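Mellor Street Playroom: monthly safety check
Checked by Carol Hartley, 28 Mar 2025

1. Walls. Pass. The leafy grey-and-white wallpaper has survived another month of small admirers. No peeling at the corners.

2. Clear wall shelf, left side. Pass. Both fixings tight. Stuart Ashworth still thinks it should come down 2 cm. Stuart may bring his own drill.

3. Wire basket, right side. Pass, with a sigh. Held up by cable ties, as it was in February. Trim the tails, please. Light toys only.

4. White two-tier shelf. Pass. No wobble. Figurines live on the lower shelf and two are on it, but a white-and-blue one is down on the floor among the livestock.

5. Floor. Needs attention. Pink pigs at large in the middle. They go away at close, Colin, all of them.
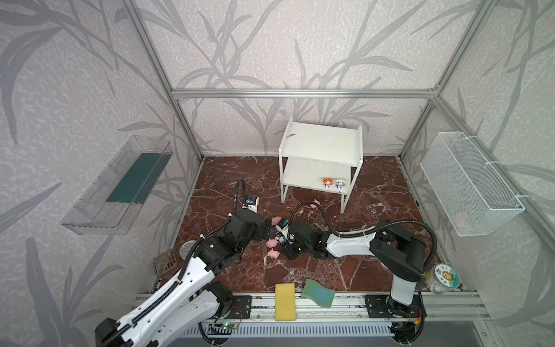 6. Toy condition. Pass. No split seams or loose bits. One pig smells of banana. Left as found.

Next check: Atieno Minja, who has been warned.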